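Inspection clauses need a clock

The draft border waters treaty between Meloddale and Fledby runs to 37 articles, and most of the debate has been spent on the preamble. Article 8 deserves more of it. It allows either state to inspect the other's pumping stations, on notice, and says nothing on how long the host may take to reply.

The older Citbridge accord had the same gap. Requests were acknowledged, passed between ministries and left there. No party was in breach, as there was no date on which a breach could begin. The foreign ministry in Meloddale now argues that a fixed limit would insult a friendly neighbour. I do not find this persuasive. A limit binds both sides equally, and friendly governments are replaced by less friendly ones.

My preference is 66 hours from receipt, with silence treated as consent. The Nørgaard paper, which both delegations have read, proposes a longer period with a right of appeal. That would be workable – provided the appeal does not stop the inspection.

Fledby's objection is about cost, and it is a fair one. Small stations have no night staff. An annex could exempt them, or the two states could share the expense.

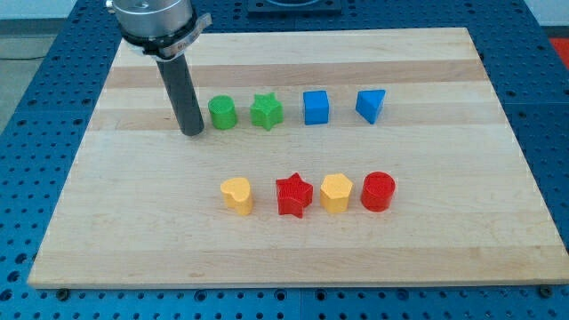

Coloured blocks in two rows on a wooden board.

The delegations meet again in January. If Article 8 is left as drafted, parliament should send it back before voting on the rest.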